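4. Who pays when the levy is late

4.1 The cost of waiting

The case for the Brasmont gas terminal was always put in terms of public revenue. Build it, the ministry's paper said, and the royalties would pay for a good many clinics. Refuse it, and the clinics would have to be paid for by the public, a prospect treated throughout as too upsetting to cost. Our interest in this section is narrower. We ask what happened to household bills in the three districts that were promised the benefit first, during the years in which the benefit failed to turn up.

The districts of Gernodley, Prothero and Brasmont itself were each given a bridging levy, to be collected on energy bills until the terminal opened and then paid back out of royalties. The levy was described as temporary. It has now been temporary for 14 years. We drew a sample of 1,761 households from the billing records of the three districts and removed those with a break in supply or a change of tariff that we could not explain. A further group was dropped when it emerged that the supplier had billed them for a street lamp.

4.2 Fixed charges and the small user

The levy was set as a flat sum per meter. This has the merit of being easy to work out and the drawback of being the same for a bedsit and a bottling plant. For each household we took the levy as a share of the yearly bill and set it against metered use. Use in the home is dominated by heating, with the larger appliances (Figure 3) some way behind, so a household that cuts back does so mostly by being cold. Cutting back does nothing to the levy, which is charged on the meter and takes no interest in whether the meter is moving.

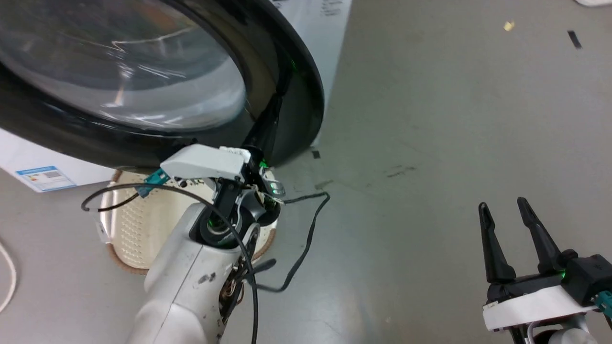 Figure 3. Household appliance: front-loading washing machine with energy label.

The pattern is much as a reader of the tariff would expect and rather different from what the ministry's leaflet told people to expect. Among the 361 households with the lowest use, the levy made up the largest single item on the bill in most months outside winter. Among the heaviest users it was hard to find, and in two cases we had to ask the supplier where it had been printed. The supplier, Firex, was helpful on this point and on no other.

We tested whether the result was driven by Prothero, where many homes are empty for part of the year. Taking Prothero out weakens the pattern slightly and leaves its direction alone. Weighting by number of residents has even less effect. We also tried the ministry's preferred measure, under which the levy is divided by every person in the district, including those who have no meter and therefore do not pay it. On this measure the burden is very light indeed.

4.3 Promised revenue as a policy tool

Royalties that have not arrived can be spent many times over. In the budget papers we reviewed, the same future Brasmont income is set against road repairs, a cut in business rates and the return of the levy itself. None of these uses is marked as depending on the others going without. A household owed a refund from this pot is in a queue whose length it cannot see.

The refund rules add a difficulty of their own. Repayment goes to the holder of the account on the day the terminal opens. A tenant who has paid for ten years and moves out in January would get nothing, and the next tenant would get a pleasant surprise. We put this to the levy office as a possible oversight. The reply confirmed that the rule was working as drafted. We return to the treatment of tenants in Section 5, where the sample is restricted to accounts held without a change of name.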